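Hangers slipping inside shirts with buttoned collars - what shape are you using?

Forum: Clothing care and storage
Thread started by plainseam_80

plainseam_80
I run the rail for a small second-hand stall and keep 288 shirts on hangers, nearly all with collars. Until last month they were on wire. I am replacing the lot and have narrowed it to two types: the flat moulded plastic sort with a notch near the end, and the wide rounded sort that imitates a shoulder. Rail depth is fixed, so thickness matters.

Problem to be solved: long-sleeved shirts going off centre. The collar ends up tilted, the placket twists, and after a week on the rail there is a crease running from the second button to the armhole. Fastening the top button helps with the tilt but not the twist.

What shape are people using, and does the notch do anything for a shirt with sleeves?

dryline
The notch is for straps. On a sleeved shirt it sits inside the shoulder seam and does nothing useful. If the hanger is too wide it will push a point into the sleeve head, and that mark needs steam to remove.

Measure shoulder seam to shoulder seam across the back, then buy a hanger 2 cm narrower. Everything else is secondary.

mothproof_kit
Disagree that it is secondary. Width fixes the sleeve head, agreed. It does not fix twist. Twist comes from the placket side being heavier than the other, and what resists it is friction and the slope of the shoulder. Smooth white plastic has very little friction. I have the Zullier ones and a heavy cotton shirt will walk sideways if the rail is knocked.

plainseam_80
The Zullier is one of the two I am looking at. The other is the Grerkard, rounded shoulders, thicker. Has anyone had both?

railspacer
I have had both. Notes, in the order I would check them:

1. Neck. A narrow neck lets the collar close properly with the top button fastened. A thick one holds the collar open and the points splay outwards.

2. Centring. Set the collar first, fold it down evenly, then let the body fall. The button line will hang slightly to one side of the support even when the shirt is straight. Do not correct for it. I have a mustard-orange one on white plastic with the buttons just to the right, sleeves down either side, and there is nothing to adjust.
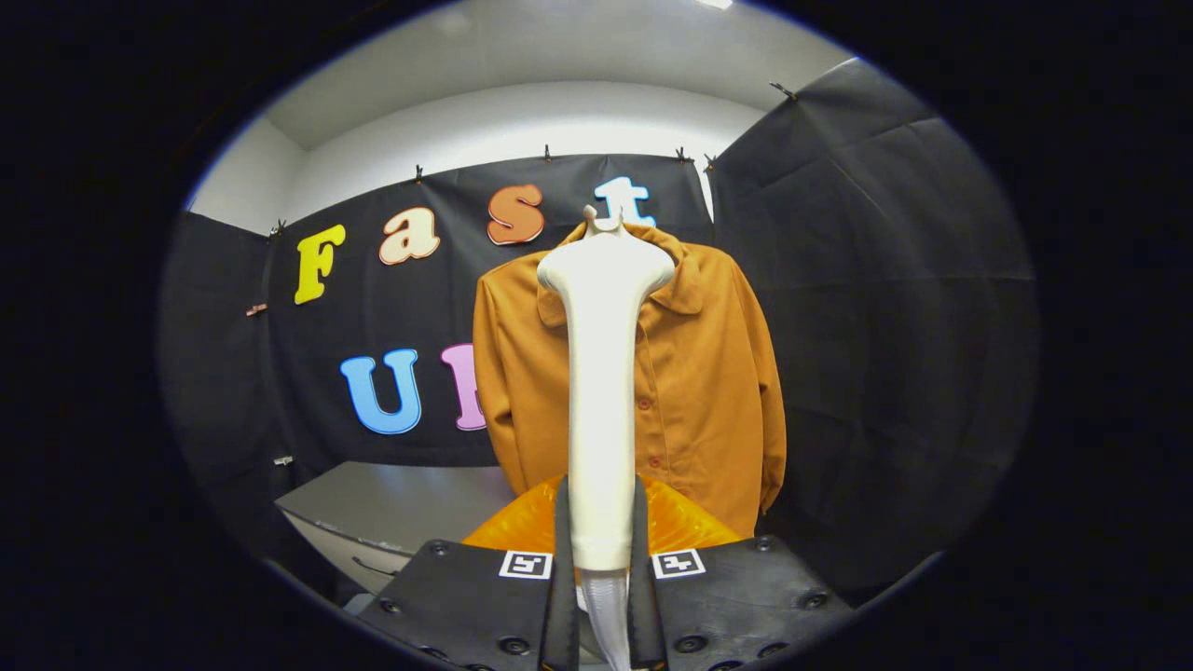

3. Shoulder slope. Rounded is better for soft cloth, flatter is acceptable for stiff cloth. The Grerkard is the rounder of the two and takes up more rail. On my rail that cost me 7 shirts per metre compared with the Zullier.

4. Finish. Smooth plastic wipes clean and does not shed. Flocked covers hold better and leave fluff inside dark collars.

dryline
Point 2 is wrong, or at least incomplete. If the shirt is centred on the collar, the placket overlap should straddle the centre line, with the buttons themselves on it. Buttons clear of the neck means the shirt has been put on by the shoulders and the collar has followed.

railspacer
Depends on the cut. On a standard shirt the buttons are on the centre front, yes. With the collar folded by hand around a narrow neck, the stand rotates a few millimetres. I have stopped chasing it. If the hem is level the crease does not form.

dryline
The hem being level tells you the shoulders are level. It says nothing about rotation. You can have a level hem and a twisted body.

mothproof_kit
Both of you are describing shirts on display. plainseam has them packed on a rail, where the neighbours hold everything in position. At that density the twist is set at the moment you push the shirt in.

plainseam_80
That is a fair point. They are tight. I have been pushing them in from the front with one hand on the sleeve, and the sleeve is probably dragging the body round.

mothproof_kit
Use the hook or the neck of the hanger, never the cloth. Make the gap first with the back of the other hand. Sleeves should hang straight down before the shirt goes in - if one is trapped behind its own body you will get the diagonal crease you describe.

nettlecloth
Luvinstead do a clip-on foam shoulder for plain plastic hangers. It is sold for knitwear but works for this. Adds thickness though, so no good if the rail depth is fixed.

plainseam_80
Depth is the limit, unfortunately. What about colour? I ask only because a white hanger shows through some of the thinner pale shirts at the neck.

nettlecloth
Through a thin pale shirt, white shows least. Black shows most. With anything as strong as mustard it makes no difference.

railspacer
Agreed on colour. I would buy a small pack of each before ordering 288 of anything. The Nasr shop in the precinct used to split boxes, I do not know whether they still do.

plainseam_80
They do, I rang. I will take a pack of each and hang the same shirts on both for a week, top button fastened, going in by the neck. Results in January.

dryline
Measure the backs first.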